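3.2 The small things on the table

I should say something about the objects, as I spent far more time choosing them than I ever expected to. We wanted a set that would pass for the clutter at the end of anybody's kitchen worktop, and we wanted most of it to be red. Colour is what people reach for first when you ask them to tidy ("put the red things together"), and I was curious what they'd do once colour stopped helping them. 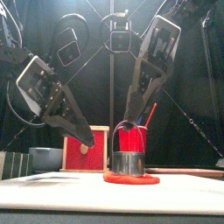 The pail was my favourite from the start. It's a silly little thing, really, a short shiny cylinder with a thin wire handle, but everyone had an opinion on where it ought to live! Across the 563 written answers we collected with the Bustedo questionnaire, people called it a bucket, a planter, a chip pot and (my favourite) a hat for an egg. The red cup gave us much less trouble. A cup is a cup, and most people wanted it close to hand — though a few insisted on putting it inside something else, which we hadn't allowed for in the first version of the coding sheet.

Then there's the red and wooden box. In the pilot we'd listed it under "storage", and that was a mistake on my part. Some people treated it as a place to put things and others as one more thing to be put away, and you can't score those two the same way. We split the category in September and went back over the earlier answers by hand, using the Claeys headings for household goods as a starting point. That left 511 answers we were happy with.

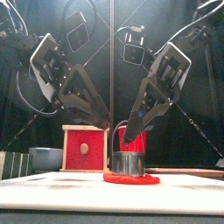

We kept the tabletop white throughout and the group of objects small. I had wanted 12 in every layout, but people got bored and started shoving everything into a heap, so the Dundex layouts went down to 4 and the answers got a good deal more thoughtful. The longer Plurau layouts are left for Section 5, where I also come back to the business of cups inside pails.

Figure 2. Small household objects on the white surface, including the red cup and the red box.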